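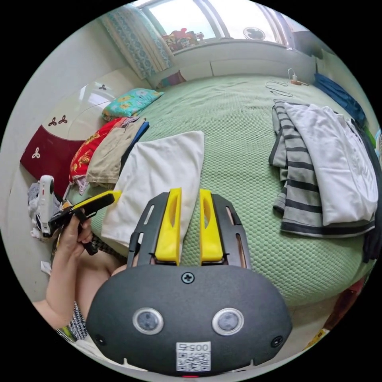
Hanane objects to the chapter three break: she wants the convent letters kept together as one block, and says a reader who puts the book down between the second and third letter won't remember who Sister Agnese is writing to. She left this in the margin of the proof and again by email.

Monday, 9:40. Second pass on the Pickering reissue. Working title still "The Salt Road Letters", translator's title. Galtell wants something shorter for the cover but hasn't sent options.

State of the text: 173 queries open at the start of the day. Most are hyphenation and the handling of forms of address. The first edition prints Donna and Don in italics up to chapter six and in roman after that, with no pattern I can find. Decision: roman throughout, capital D, no gloss. The glossary at the back already covers both.

Letters. Tried Hanane's version on a test signature. Running the block together pushes the last letter onto a new recto and leaves a page with four lines on it. Taking the leading down a quarter point inside the letters pulls it back. It looks tight next to the narration. Indenting the letters 11 points on both sides instead makes the overrun worse. Have kept the reduced leading for now, marked provisional on the style sheet.

Paper. Sample of the 80 gsm cream came back from Wastasville. Show-through acceptable on text pages, poor behind the family tree. The tree either moves to face a blank or gets redrawn with lighter rules. I prefer redrawing. The present version also gives the younger brother the wrong mother, so somebody has to open the file anyway.
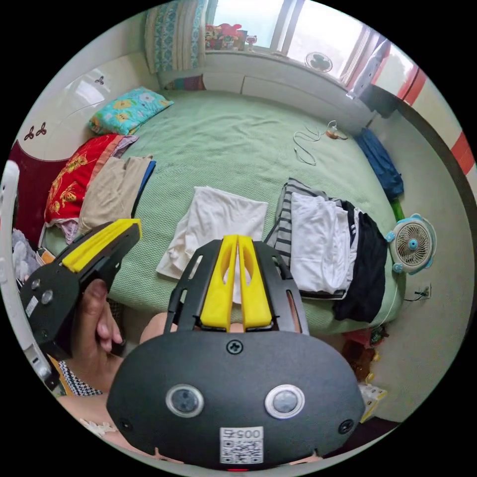 Tsion asks whether the family tree should be there at all, given that it prints the marriage in the final chapter and the whole of part two depends on the reader not knowing about it. Fair point, and I had stopped seeing it. Options: cut the tree at the generation of the aunts, or move it to the back. Cutting loses the cousins, who are the ones people mix up. Back matter it is, unless Galtell objects. That also settles the show-through, as the last signature has a blank verso free.

13:15. Skedier export failed twice on the notes file. Cause: a stray section mark in note 4 of the afterword, pasted in from the old typescript. Removed it, export clean. Anyone else working from the typescript should search for that character before importing.

Jacket copy, current draft: "Promised to God by her mother and to a shipowner by her uncle, Rosalba has one winter to decide which promise to break." Lionel thinks "shipowner" is dull. It is also what the man does. The earlier version gave away the fire, so that one is dead.

Print run confirmed at 1,058 including file copies. Ermelinda has the deposit addresses.

Open at end of day:
- leading in the letters, needs Hanane's eye on paper, not on screen
- corrected tree to the illustrator, with the right mother
- italics for ship names in the afterword (text is consistent, afterword isn't)
- Jade to check the two quotations from the psalter against the translation named on the copyright page
- shorter title, waiting on Galtell

Proofs are in the flat drawer, second pass on top. First pass is underneath with the green slips still in it. Please leave the slips where they are until the September file goes out.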